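4. 作業の再編とその帰結

4.1 対象職場の概要

本節では、Bronitz社のPearce事業所において、使用済みデスクトップ型コンピュータの再生工程にロボットアームが導入された後、作業者の職務内容と職場内の関係がどのように変化したかを検討する。前節で述べたとおり、同事業所の再生工程は、受入検査、開梱・清掃、部品の取外しと判定、組付け、通電試験、出荷準備から構成される。自動化の対象となったのは、このうち部品の取外しと組付けの一部であり、受入検査および通電試験は従来どおり作業者が担当している。

調査期間中に同工程で処理され、作業記録が残されている筐体は2,920台である。工程に配置されている作業者は13名で、このうち12名から聞き取り調査への同意を得た。残る1名については、本人の意向により、観察記録からも個人の行動に関する記述を除外した。聞き取りは個別に、勤務時間内に実施し、所要時間は会社側の了承のもとで労働時間として扱われた。聞き取りの内容を管理職に個人別に開示しないことは、調査開始前に文書で取り決めている。

勤務体制は2交代制であり、早番と遅番の引継ぎには作業台の脇に置かれた記録票と、セルの制御に用いられるソフトウェアBroltuvixの画面が併用されている。導入以前は記録票のみで足りていたが、停止の履歴や教示点の変更は画面上にしか残らないため、引継ぎの際に双方を参照する慣行が生じた。この二重の記録が作業者にとって持つ意味については4.4で改めて取り上げる。

4.2 導入前の作業と熟練

導入以前、部品の取外しと組付けは一人の作業者が一台の筐体を最初から最後まで受け持つ方式で行われていた。作業者は筐体を横に倒し、側板を外し、内部の配線を寄せたうえで、メモリモジュール、プロセッサ、記憶装置の順に取り外すことが多かった。ただし、この順序は作業手順書に明記されておらず、機種や筐体の状態に応じて各自が判断していた。聞き取りでは、経験の長い作業者ほど順序の入替えを頻繁に行っていたことが確認された。

作業者が熟練の内容として挙げたのは、主として力加減に関する事柄である。メモリスロットの固定爪は、機種により、また使用年数により硬さが異なる。プロセッサを保持する金具のレバーも、押し下げる方向をわずかに誤ると戻りが重くなる。ある作業者は次のように述べている。

「指で分かるんです。これは素直に抜けるとか、少し起こしてからのほうがいいとか。口で説明しろと言われると困りますが、横で見ている人の手が違うところへ行くと、すぐに気がつきます。」

こうした判断は、品質管理上の指標には直接現れない。会社の記録に残るのは処理台数と不良の発生のみであり、不良が未然に避けられた事例は数えられていなかった。この点は、後に自動化の効果を測定する段階で問題となる。作業者が日常的に行っていた補正が導入前の実績値に含まれていながら、その存在が仕様の検討において認識されていなかったからである。

一方で、導入前の方式には作業者自身が認める負担もあった。筐体の上に前かがみになる姿勢が長く続くこと、板金の縁で手指を傷つけやすいこと、遅番の終盤に集中力が落ちることは、聞き取りの対象者の多くが挙げている。とりわけ前かがみの姿勢については、導入への賛否を問わず、改善が望まれていた。

4.3 セルの構成と作業対象

導入されたセルは、アルミニウム製の作業台、ロボットアーム、部品を仮置きする樹脂製の治具、および横置きにした筐体から成る。図3に作業対象の状態を示す。

図3 再生セルにおける作業対象。(a)部品治具と把持部、(b)横置きの筐体とロボットアーム 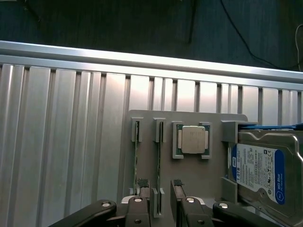
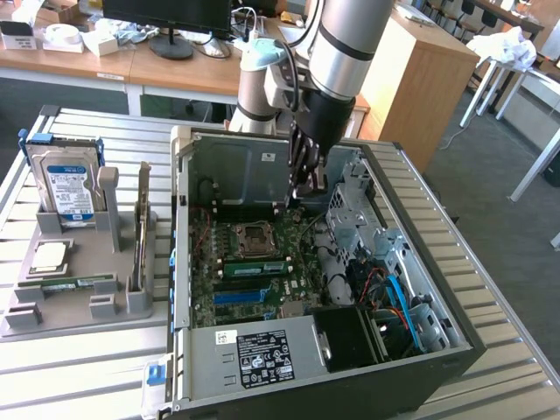
本節担当
Anahera Grimshaw
Indar研究所 労働と技術研究部門 主任研究員

図3(a)に示す治具には、薄いメモリモジュールを受ける細い溝付きの保持具、プロセッサを四隅で支える枠、ハードディスクを留める支持具が配置されている。部品の形状に応じて保持の方法が異なるため、治具上の位置は部品の種別ごとに定められている。図3(b)では、治具が筐体の左側に置かれ、二本の指を備えた把持部が筐体の内部に向けて下ろされている。プロセッサのソケットは空であり、治具の側にはプロセッサのほか、メモリモジュールやハードディスクが置かれている。

この配置において注目されるのは、作業者の手が入る場所が変わったことである。導入前、作業者の手は筐体の内部にあった。導入後、通常の運転中に作業者が触れるのは主として治具であり、筐体の内部に手を入れるのは、配線の処理を行う場合と停止時の対応に限られる。図3(b)に見られる筐体のように、赤い細線や青いSATAケーブルなど、形の定まらない配線が内部を通る機種では、アームの動作に先立って作業者が配線を寄せておくことが手順書に定められた。

配線の整理は、導入計画の段階では独立した作業として扱われていなかった。計画書では「前処理」の一項目として記載され、所要時間の見積りも付されていない。しかし観察の結果、この前処理の出来がセルの停止頻度を左右すると作業者が認識していることが明らかとなった。前処理を丁寧に行う者と、標準どおりに済ませる者との間で、後続の対応の負担に差が生じるためである。早番の前処理が遅番の停止対応に影響する場合には、班の間で不満が生じることもあった。

治具への部品の配置についても、同様の事情が認められる。メモリモジュールは向きを誤ると溝に正しく収まらず、プロセッサは枠に対する向きを目視で確かめる必要がある。導入前には、これらの確認は取付けの動作と一体であり、誤りがあれば手の感触で気づくことができた。現在は、確認と取付けが時間的にも空間的にも切り離されている。作業者の一人は、自分が置いたものが正しかったかどうかを「後から知らされる」ようになったと表現した。

4.4 停止対応の位置づけ

セルが停止すると、Broltuvixの画面に停止の区分が表示され、作業者は原因を確認したうえで再開または中断を選択する。手順書では、停止対応は「随時発生する付帯業務」とされており、職務等級の評価項目には含まれていなかった。ところが、聞き取りに応じた12名の全員が、自らの現在の仕事を説明する際に停止対応に言及している。このうち複数の者は、それを仕事の中心と位置づけていた。

停止対応に必要とされる知識は、次の二つの系統に分かれる。一つは、画面の表示を読み、どの動作の途中で止まったかを特定する知識である。もう一つは、筐体と部品の状態を見て、なぜそこで止まったかを推定する知識である。前者は導入時の研修で扱われ、比較的短期間で習得されている。後者は研修の対象とならず、導入前から取外しと組付けに従事してきた者がその多くを担っている。

この結果、経験の長い作業者に対応が集中する傾向が生じた。担当のセル以外で停止が起きた場合にも、経験者が呼ばれる。呼ばれた時間は呼んだ側のセルの記録に計上されるため、応援に赴いた者の実績には残らない。共同研究者のAsabe Ogbonnaは、二週間にわたり作業者の移動を追跡し、画面上の記録には現れない応援の往来を書き留めた。その記録は、勤務の終盤に応援が特定の者に偏ることを示している。

当該の作業者らは、応援そのものを負担とはみなしていない。むしろ、自らの判断が求められる場面として肯定的に語る者もいた。問題とされたのは、応援に出ている間に自分のセルが待ち状態となり、それが個人の稼働の低下として画面に表示されることである。7月の班長会議においてこの点が提起され、以後、画面の待ち時間には理由を付記できるよう改められた。もっとも、付記の入力には手袋を外す必要があり、忙しい時間帯には省略されることが多い。紙の記録票が残されている理由の一端はここにある。作業者は応援の事実を記録票の余白に書き込み、引継ぎの相手に口頭で補っている。

4.5 姿勢および身体的負担

身体的負担については、聞き取りの結果は総じて改善を示している。筐体の上に前かがみになる時間が減り、手指の傷についての訴えも少なくなった。導入に慎重な立場をとっていた作業者も、この点については評価している。

他方、新たな負担も報告された。第一に、待機中の立位が長くなったことである。セルの動作を見守る間、作業者は台から離れることができず、座ることも当初は想定されていなかった。会社は聞き取りの途中経過を受けて腰掛けを配備したが、腰掛けた位置からは治具の奥が見えにくいという意見があり、利用の程度には個人差がある。

第二に、注意の持続に伴う疲労である。導入前の疲労は手と腰に現れたのに対し、現在の疲労は「目と頭にくる」と述べられた。動作の大半は問題なく進むため、作業者が介入すべき瞬間は不規則に訪れる。ある作業者は、何も起きない時間のほうが長いにもかかわらず、帰宅後の疲れは以前と変わらないと語っている。この種の負担は、会社の健康調査票の項目では捉えられていない。

4.6 技能の継承

新たに配属された作業者の育成は、導入によって最も大きく変化した領域の一つである。従来、新人はまず故障品の筐体を用いて取外しを反復し、ついで経験者の隣で組付けを行った。導入後の育成計画では、画面操作と治具への配置が先に置かれ、手作業による取外しは後の段階に移された。会社側の説明によれば、これは早期にセルを任せられるようにするための措置である。

しかし、停止の原因を推定する知識が手作業の経験に支えられている以上、この順序には懸念が残る。経験者の間では、新人に対し、停止した機会を利用して手で取り外させる指導が自発的に行われていた。以下は、その指導に当たる作業者の発言である。

「止まったら、すぐには再開しないで、一度自分の手で抜いてもらいます。爪が硬いのか、線が当たっているのか、触れば違いが分かる。画面には同じ表示しか出ませんから。」

このような指導は停止時間を延ばすため、管理上の指標とは相反する。班長の多くは事情を承知し、黙認していた。2月5日(月)に開かれた労使の協議では、育成を目的とする停止を別の区分として記録する案が作業者側から示された。会社側は区分の新設自体には異論を示さなかったが、その時間に上限を設けることを求め、協議は継続となっている。

4.7 考察

以上の結果は、自動化による作業の代替という枠組みのみでは、同事業所における変化を十分に説明できないことを示唆する。取外しと組付けの動作は機械に移されたが、その動作が成立するための条件を整える仕事は、前処理、配置の確認、停止対応として作業者の側に残された。これらの仕事には導入以前の熟練が転用されているが、等級制度と実績の記録は、転用された熟練を把握する形になっていない。

導入前後の比較にあたっては、指標の選択に注意を要する。処理台数の推移だけを見れば、応援に費やされた時間も、丁寧な前処理によって避けられた停止も現れない。本調査で用いた移動の追跡は、その一部を補うものであるが、対象が一事業所に限られ、追跡の期間も短い。また、観察者の存在が応援の頻度に影響した可能性も排除できない。

なお、取外しの対象となる部品の種類は、再生の対象機種の構成によって変わる。調査期間中は、図3に示したようなハードディスクを搭載する筐体が治具の設計の前提とされていた。記憶装置の形状が異なる機種の比率が高まれば、治具の変更とともに、前処理の内容と停止の原因も変わると考えられる。その際に、作業者がどの段階で設計に関与するかは、等級制度の見直しとあわせて検討されるべき論点である。現行の治具については、溝の向きに関する作業者の提案が配備後に採用された経緯があり、その過程は次節で扱う。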